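Tustside Tenants' Newsletter

The bottle situation

Some of you will have noticed the notice in the lobby, which went up Thu 19 November and had acquired two handwritten corrections by dinnertime. One of them fixed my spelling of "deposit." The other said "WHOSE bags," in green marker, and I've decided to treat it as a sincere question.

The bags are the building's. They hang on the back of the laundry room door, they are white, and they are for lining the bottle bin. They are also, I gather, just the right size for a gym kit, a head of cabbage, or whatever Wondimu Gebremichael was carrying down Dondlow Street last week with such care. Please take them if you must. Please also leave one, so that the bin isn't standing there naked when the rest of us come down with our empties.

Now to the matter the notice was supposed to be about. As agreed at the last house meeting (11 present, 10 awake), drink bottles no longer go in the hallway can with the pizza boxes and the mystery umbrellas. They go in the bottle bin. When the bin is full, whoever filled it ties up the bag and takes it out to the shed, and puts in a fresh one. "Full" caused a long discussion. Ayantu Tamiru holds that a bin is full when the next bottle falls out. Meron Kumsa holds that it was full three bottles before that. We voted, and Meron won, and Ayantu has asked me to record that she still thinks she's right. 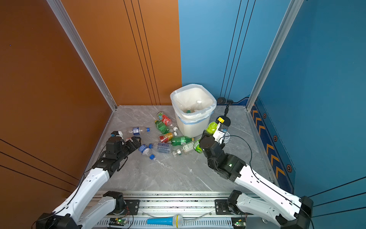

Getting the bottles to the bin has gone well, all things considered. Getting them into it has been slower. I've been giving this more thought than a grown man should, and my theory is that people regard the floor near a bin as a kind of annex, where a bottle may rest in good standing until somebody of stronger character comes along. Two bottles inside and a whole crowd lying on the floor is what an annex looks like. The red one with the cartoon fish was very nearly home, lying right beside the bin with its cap pointed at the base. There's a green soda bottle just below it, and a fair showing of water bottles, most of which look to me like people's good intentions about hydration.

Which brings me to caps. I have had more mail about caps than about the boiler. The rule at the shed is caps on, and it has been since February, when the hauler changed. Loose caps roll under things. They get stepped on in socks. If yours has come off, screw it back on before the bottle goes in, and if you find a stray blue one next to a bottle that could use it, you are allowed to reunite them without asking around first.

Labels can stay on. Mercedes Salazar has been soaking hers off in the laundry sink, and the results are beautiful, but the drain has now seen the plumber twice and he's started calling it by name. Nobody will think less of you for a bottle that still says what was in it.

Rinsing: yes, a little. A splash of water, a shake, pour it out. You don't need the dish soap. Water bottles don't need a rinse at all, a point I would have thought safe to leave out until I watched a neighbor (who asked not to appear in this newsletter, so hello) rinse out water with water for the better part of a minute.

Crushing was left open at the meeting and has been argued in the elevator ever since. Crushed bottles take up less room in the bag. They also make a noise at eleven at night that carries straight up the stairwell to the Magyar end of the third floor, where there's a baby. So crush them in your own kitchen, in daylight, and bring them down quiet.

Glass still goes to the Jivine lot on the corner. Same for jars. Same for that lamp, whoever you are.

We've been keeping the deposit money in the coffee tin on top of the dryer, and the first trip brought in almost 19 dollars. Suggestions for spending it so far: a second bin, a hook for the bags that doesn't come off in your hand, a doormat, and "pastries, obviously." Tiruwork Adugna did the driving and says her trunk smelled like orange pop for days, so I lean toward pastries, and I lean toward her getting the first pick. If you'd like to do the next run, put your name on the sheet by the mailboxes. It takes under an hour unless you get behind someone with a truckload, in which case bring a book.

A few loose ends. The bin lives against the back wall of the laundry room, and people keep moving it to reach the outlet. Move it back, please. When you put in a new bag, fold the edge well down over the rim, or the first heavy bottle will drag the whole thing to the bottom and you'll be fishing it out with a broom handle like I did. Kids are welcome to do the bottle run from the apartments, and several of them are better at it than their parents. The Gebremichael twins have offered a door-to-door service at a rate I consider steep, but they do put the caps back on.

Next meeting is in the lobby at seven, folding chairs, bring your own mug. The stairwell paint color is on the agenda again. Whoever has the green marker may bring it.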